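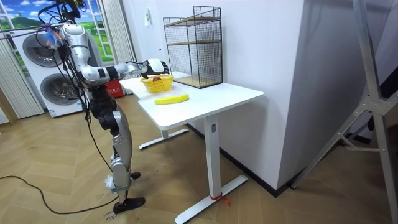
Big customer wants us to fill in a security questionnaire with 82 questions – how truthful can a tiny firm be?

Drita Vukadinović

Hello all, first post so be gentle! I run the office side of Flurketti, a small bookkeeping and payroll firm in Dandham. There are eight of us. We've been chasing a contract with Thongdee for ages and they finally said yes in principle, and then on Thursday their purchasing people sent over a "supplier security assessment". It's a spreadsheet with 82 questions on it and a good half of them seem to be written for a bank.

Some I can answer easily. Yes, we have a password manager (we use Jostel), yes, the laptops lock themselves, yes, we back things up. But then it wants our "incident response policy, with date of last rehearsal", the name of our data protection officer, and whether we do "annual third-party penetration testing". We have never rehearsed anything except the fire drill. My boss says just put yes to everything, they never read them, and we'll sort it out afterwards. I'm the one whose name goes at the bottom and I really don't like that idea.

Has anyone been through this with a firm our size? Do we lose the job if we put no? And is it normal to ring them up and ask what they mean, or does that make us look clueless?
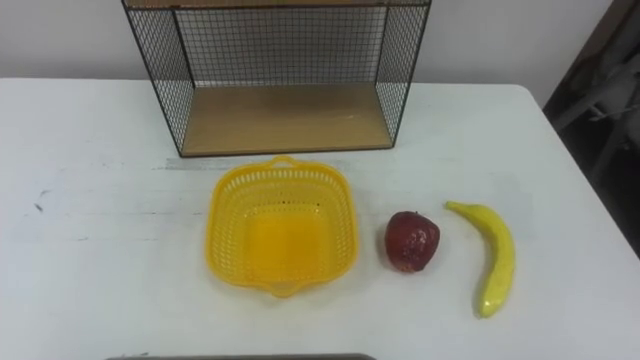 I should add that our IT is looked after by a chap who comes in two mornings a month. He's very good but he's on holiday, and they want it back before the end of February. I did find an old policy document on the shared drive, but it still has another company's name in the footer, so I don't think I'll be sending that!

brackenfold

Please don't put yes to everything. I used to be on the other end of these (I read supplier forms for a housing group for years) and a form from a small firm with a yes in every box was the one I'd send back first. If you tell me you've only got a handful of staff and that you also run a full security team through the night, I'm going to have questions.

What I liked to see was a plain no with a sentence after it. So for the testing one you'd write something like "No. We don't host any systems ourselves, all client data is held in our payroll software, and we check the supplier's own test report once a year." Only if you do check it, obviously. Or "No, planned for the summer" if your boss will agree to it in writing. And "not applicable" is fine too, but say why, or it comes straight back to you.

Do ring them. I can't tell you how many people sat stewing over question 2 for a week when I could have told them in a minute that it was meant for software companies. Ask whether they have a shorter form for small suppliers as well. We had one and hardly anyone asked for it.
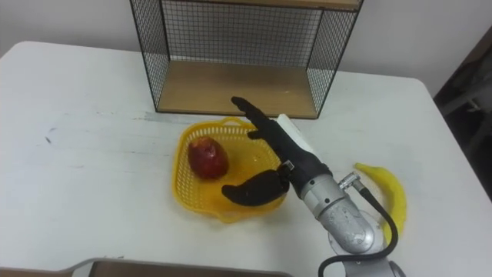 The incident thing is easier than it sounds, by the way. Get everyone round a table for an hour with a cup of tea and talk through what you'd do if somebody's email was broken into on payday. Who rings the clients, who rings the bank, where's the IT man's number if you can't get at your email? Write down what you decided and put the date on it. You've now got a short policy and a rehearsal, and you'll probably find a couple of gaps while you're at it – ours was that the emergency phone list was only kept on the server.

About the data protection officer, it depends what you do with people's data, so look at the regulator's guidance before you answer. You may well be able to put the name of whoever handles it day to day, as long as you don't give them a title they haven't got.

mo_tee

we just copied our answers from the last one we did lol. keep a copy of whatever you send because the next customer will ask all the same things in a different order

also check your insurance, ours had a form of its own and the answers have to match

Drita Vukadinović

Thank you both, I feel so much better. I've rung Thongdee and there is indeed a short form! She's emailing it over this afternoon. Still doing the tea and payday thing though, and I've printed brackenfold's answer out for my boss.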